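Home | About | Clinics | Join | Contact

Who We Are

March 15, 2022
By Yolanda Alcaraz

Volura Wellness. Small outfit, big mailing list. We help people with sore joints and bad backs find out whats out there before they spend a cent. Started by Fulgencio Vallejo and me at his kitchen bench, after his second round of knee injections and not much to show for it. Too many brochures. Not enough straight answers.

So we started phoning clinics ourselves. Asked what they charge, who does the procedure, what happens if it doesn't take. Wrote it all down. Put it online. 949 members now, from Hobart up to Cairns and a few in New Zealand.

What we do: clinic listings, a newsletter, a phone line on weekday mornings, and the Kolev program, our twelve-week home excercise plan for people on a waiting list. Demetrio Campos wrote it. He's a physio, still practising, so be patient with emails.

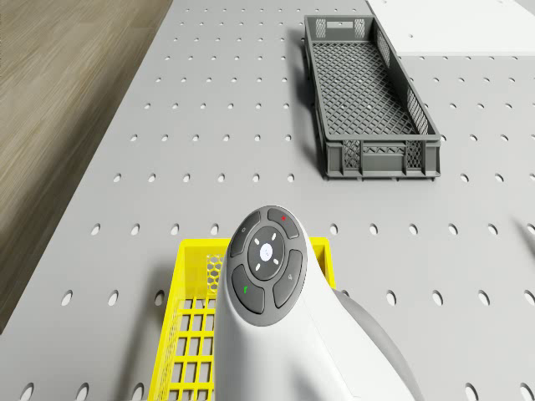 Our other program is Flarell, for hands and wrists. Rosalía Aguirre runs it. Mostly arthritis, some old breaks, a fair few retired hairdressers. Gentle stuff, putty and pegs to begin with, then the tracing drills: pick a row of holes on a grey perforated top like ours, follow it with one fingertip from the near side to the far side, slow, shoulder down. Then back again. Any board with even rows will do, ask at the hardware store. 173 people have signed up so far and the next intake is June. Bring your own putty if you've got it.

Money, as people always ask. We take no commission from any clinic. Membership is $69 a year, pensioners half. We also sell the Tresteseo heat wrap through the shop, and that pays for the phone line. It's a heat wrap. Doesn't cure anything.

We are not doctors. Talk to yours first, espescially if you're on blood thinners.

Khải Ông looks after the website and the listings. Wrong price, closed clinic, dead link, tell him and he'll usually fix it within 3 days. Use the contact form, the old email address bounces.

Home | About | Clinics | Join | Contact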